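Modul Spielmaterial und Raum, Einheit 4
Spielküche: Bestand, Farbe, Maßstab, Aufräumen
Skript zur Sitzung, Stand 3.10.2020 (2020-10-03)
Dozent: C. Coelho

Vorab: Text von Macedo bitte bis zur nächsten Sitzung fertig lesen, nur den Teil zum Tischspiel. Der Rest kommt im März dran.

1. Was gehört dazu

Spielküche = Möbel + Geschirr + Lebensmittel. In der Praxis meist vom Möbel her geplant (Herd, Spüle, Haube), Kleinteile werden irgendwann dazugekauft. Umgekehrt wäre sinnvoller. Kinder kochen auch auf einem Hocker, wenn Topf und Löffel da sind.

Grobe Einteilung für die Bestandsliste:
Gefäße (Schüssel, Becher, Topf)
Flächen (Teller, Brett, Tablett)
Durchlässiges (Sieb, Abtropfschale)
Geräte (Ofen, Toaster, Waage)
Lebensmittel ganz
Lebensmittel angeschnitten
Verpacktes (Flasche, Dose, Tüte)

Die letzte Gruppe wird gern vergessen. Verpacktes bringt aber Handlungen rein, die beim losen Obst fehlen: öffnen, schütteln, ausgießen, wieder hinstellen. Eine Flasche reicht für den Anfang. 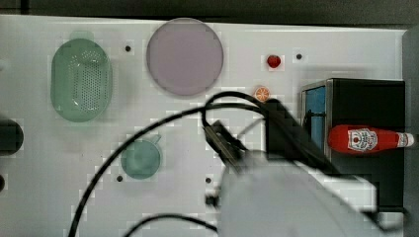 Angeschnittenes ebenfalls: eine Scheibe ist schon bearbeitet, da hat im Spiel schon jemand geschnitten. Das Kind steigt mitten in der Handlung ein. Ganze Früchte dagegen — Einkauf, Waschen, Vorrat. Beides anbieten, nicht zu viel von jedem.

Katalog Jaretel führt 2.588 Artikel unter »Küche und Kaufladen«. Niemand braucht das. Beispielrechnung in der Sitzung: Budget 600 Euro, davon höchstens die Hälfte ins Möbel. Wer mehr ins Möbel steckt, begründet das schriftlich (Aufgabe 2).

2. Farbe und Zuordnung

Naturgetreue Farben bei Lebensmitteln, ruhige beim Geschirr. So Macedo. Begründung: Lebensmittel sollen auf einen Blick erkannt werden, Geschirr ist Träger. Bei Aguiar (die Einrichtung, nicht der Verlag!) wurde alles in Grundfarben gekauft, rote Teller, gelbe Töpfe, und die Tomaten waren weg, sobald sie auf dem Teller lagen.
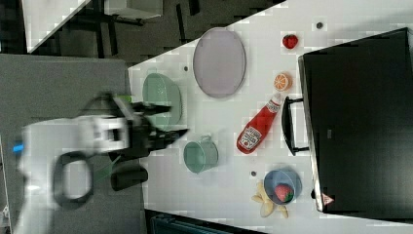

Pastelltöne beim Geschirr funktionieren gut, solange die Töne weit genug auseinander liegen. Zwei ähnliche Grüntöne nebeneinander machen das Sortieren nach Farbe schwer, dafür kann man dann nach Form oder Gebrauch sortieren lassen. Beim grünen Sieb und der grünen Tasse, die hier auf der Seite liegt, hilft die Farbe kaum: gleiche Familie, ganz andere Verwendung. Die Erdbeere in der blauen Schüssel sticht dagegen sofort raus. Gleiches Ding, zwei Orte — die andere liegt weiter oben beim Teller auf weißem Grund. Guter Gesprächsanlass für innen / außen, drin / daneben. Präpositionen bitte mitschreiben, kommt in der Klausur.

3. Maßstab

Häufiges Problem: Teile aus verschiedenen Serien. Banane so lang wie der Ofen, Erdbeere größer als die Tasse. Stört Erwachsene mehr als Kinder. Kritisch wird es nur, wenn etwas nicht hineinpasst, wo es hinein soll. Daher Prüffragen beim Einkauf:

Passt das größte Lebensmittel auf den Teller?
Geht die Schüssel in den Ofen? (muss nicht, aber man sollte es wissen)
Steht die Flasche oder kippt sie?
Kann man die Griffe mit einer kleinen Hand fassen

Flaschen noch mal extra: liegend lagern geht, rollt aber. Richtung des Verschlusses mit den Kindern vereinbaren, klingt pedantisch, spart aber Sucherei im Fach. Bei Plidari-Regalen ist vorne eine Leiste, da ist es egal.

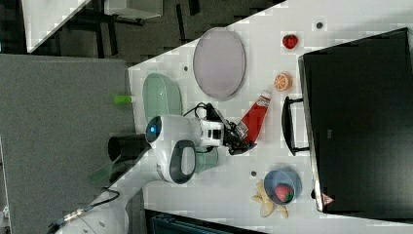

Abb.: Ketchupflasche liegend, Verschluss zur Orangenscheibe. Bananen direkt unterhalb der blauen Schüssel.

4. Aufräumen als Teil des Spiels

Kein Anhang! Abräumen, Spülen, Einsortieren sind Küchenhandlungen wie Kochen auch. Ablauf nach Coelho/Situm-Projekt, gekürzt:

Erst die Lebensmittel vom Tisch, dann Geschirr.
Inhalt raus aus Bechern und Schüsseln, erst danach stapeln.
Große Flächen zuletzt, sie dienen bis dahin als Tablett.
Geräte bleiben stehen, Tür zu.

Schritt zwei wird am häufigsten übersprungen. Ergebnis: gestapelte Schüsseln mit Obst dazwischen, Stapel kippt. Ggf. einmal gemeinsam vormachen, nicht erklären.

Teller leer halten und als »Sammelteller« benutzen hat sich in der Fünferguppe bewährt. Bei größeren Gruppen zwei Teller, sonst Gedränge.

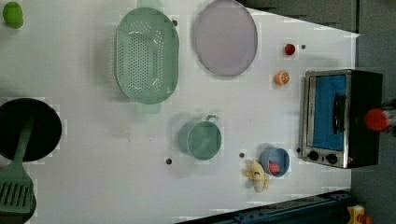

Abb.: Teller leer, Sieb links davon längs. Im kleinen blauen Gefäß steckt etwas Rotes.

5. Aufgaben bis zur nächsten Sitzung

1) Bestandsliste einer Spielküche eurer Praxisstelle, nach den Gruppen aus Abschnitt 1. Doppeltes nur einmal nennen.
2) Einkaufsliste mit Budget 600, siehe oben. Preise selbst recherchieren.
3) Beobachtung, 5 Minuten, ein Kind, nur das Aufräumen. Verben notieren, keine Bewertung.
4) Wer noch nicht für das Referat eingetragen ist: Liste hängt an der Tür vom Werkraum.

Abgabe auf Papier, geheftet, Name auf jedes Balatt.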